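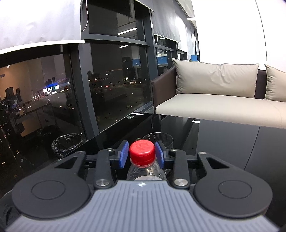 Bottled water on a glossy black table: rings, labels and glasses?

Posted by Morven Strachan in Kitchen & Dining
Sat 30 November

I've just treated myself to a glossy black table and I love it to bits, but my goodness it shows everything! We have people round a lot and I like to put water out for them, a bottle and a clear glass each. Within minutes there are rings and fingerprints all over. Is there a way to keep it looking smart without covering it up with a cloth? Also, my brother-in-law came home from a trip with a case of Chinese mineral water and I'm curious what the numbers on the label are, as I can't read a word of it. Can you drink it like any other? One bottle has little drops on the inside near the top and I wondered if it had gone off.

3 replies

Craig Hepburn
Coasters.

Hyun-seo Sung
Oh, I'm so pleased somebody has asked about water labels, I collect them! (My flatmate despairs.) If yours is the one with the bright red cap and the picture of a lake dotted with green islands, look for the characters 源自千岛湖 under the picture. They mean "from Qiandao Lake", the Thousand Island Lake, in Zhejiang province.

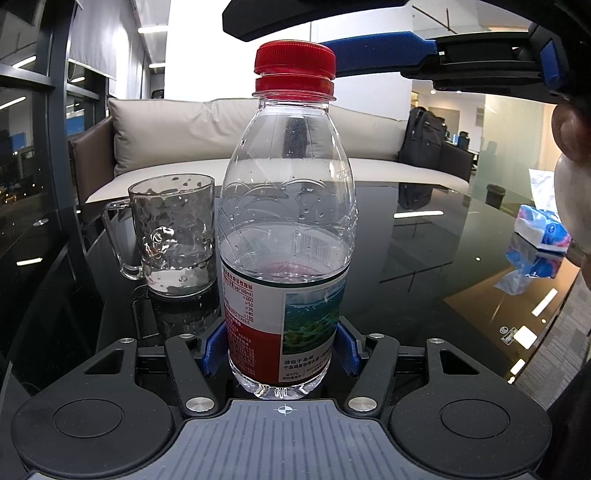
The white panel with the red writing is the bit you're after. Anything with μg/100ml next to it is an amount of a mineral in 100 ml of water, and the ≥ sign means "at least", so "≥400" is at least 400 micrograms in each 100 ml. The one reading 7.3±0.5 looks like the pH to me, so close to neutral. Lovely soft numbers, I'd make tea with it! Drops inside the shoulder are only water that has splashed up or condensed there. Go by the date on the bottle and check the seal under the cap is whole before you open it.

Do keep the case out of the sun, and not next to paint or white spirit in the garage.

Maksym Didenko
I've had a black gloss table for 4 years and still think it's the best thing in the flat, especially in the evening with the lamps on, when every glass gets a reflection underneath! Two microfibre cloths, one barely damp and one dry, straight after people leave. No spray polish, mine went streaky with it and took ages to put right. For the rings I use clear glass coasters so you still see the black. Chunky glasses with a thick bottom look wonderful on it too, and a mug with a handle means fewer fingerprints on the sides. Dust the top before you wipe or you'll drag grit across and get those fine swirly scratches. I learnt that one in January and they're still there by the window end.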